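# Two-Arm Fruit Sorting Rig: Project Report

Submitted for the shared workshop elective. Project name in the logbook: Kidix.

## 1. Aim

The aim was to build a table-top rig with two small arms that can pick up toy fruit and put it in a bowl, using parts we could afford and tools already in the workshop. The arms had to be driven from one desktop computer, and the whole thing had to be movable on its own table. We did not try to make the arms fast.

## 2. Frame and table

The table is a wooden butcher-block top. We wanted to bolt the arms straight into it, but the workshop asked us not to drill the top, so we built a rectangle of black aluminum extrusion that sits on the surface and carries both arms. The extrusion and corner brackets came from Konden. The parts budget was $400 for everything except the arms, and the frame took the largest share.

The first version of the frame was not square. One corner was out by enough that the right arm pointed slightly toward the back of the table, and every taught position on that side was wrong. We loosened all the brackets, squared the frame against a carpenter's square, and tightened opposite corners in turn.

## 3. Gripper and wrist camera

Each arm uses the Nenix gripper kit, which has two fingers and one servo. The stock fingers were too short to close on a lemon without the palm touching it first, so we redrew them longer and printed them in black. The wrist camera bracket went through more versions than anything else in the project. If the camera is mounted too far back, the fingers fill the view, and if it is too far forward it hits the table at the bottom of a pick.
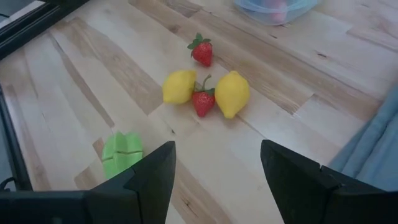
Lighting and contrast took more work than we had planned. Our detector is a plain color threshold with a size filter, and it was written against a sheet of white poster board. On the real table it picked up the darker boards as objects. Lemons were the worst case because the pale strips are close to yellow under the workshop lights, and with a strawberry sitting between the two lemons, the size filter tended to join all three into one blob. We raised the saturation limit and added a step that splits a blob when it contains both red and yellow. The knots in the wood still cause a false hit now and then.

## 4. Control

The control program is built on Ong, a small motion library written by an earlier group in this course. It moves one arm at a time. We added a lock so that an arm cannot enter the middle of the table until the other has reported that it is clear. Before the lock was in place the grippers touched twice at low speed, and one printed finger cracked.

Cables were routed down the table legs and over to the desk. They are not in a cable chain yet, and the loops at the grippers have to be checked by hand before a run.

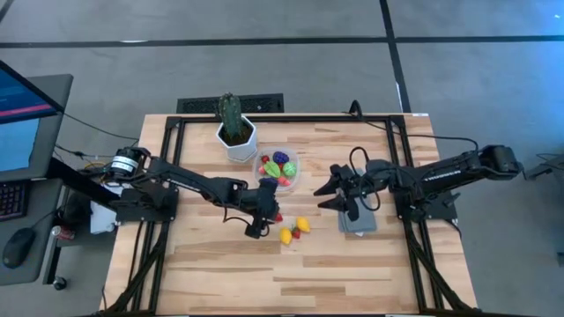 *Figure 2. Both arms on the extrusion frame, with the fruit bowl and the two lemons between them.*

## 5. Testing

We tested picks of single fruit first and then small groups. For single pieces with clear space on all sides, 98 percent of attempts ended with the fruit in the bowl. We did not keep a proper score for groups, and we should have. From the notes, the usual failure was a finger landing on the neighboring piece and pushing it away. Strawberries were harder than lemons, as the fingers tended to close on the leaves and slip off.

## 6. Remaining work

- Put the cables in a chain or sleeve.
- Add rubber pads to the fingertips.
- Log group picks the same way as single picks.
- Replace the color threshold, or at least recalibrate it at startup.
- Reprint the camera bracket in a stiffer material. The current one bends a little when the arm stops.

The frame drawings and the finger files are in the project folder. The bracket file there is the April version, and the older ones should not be printed.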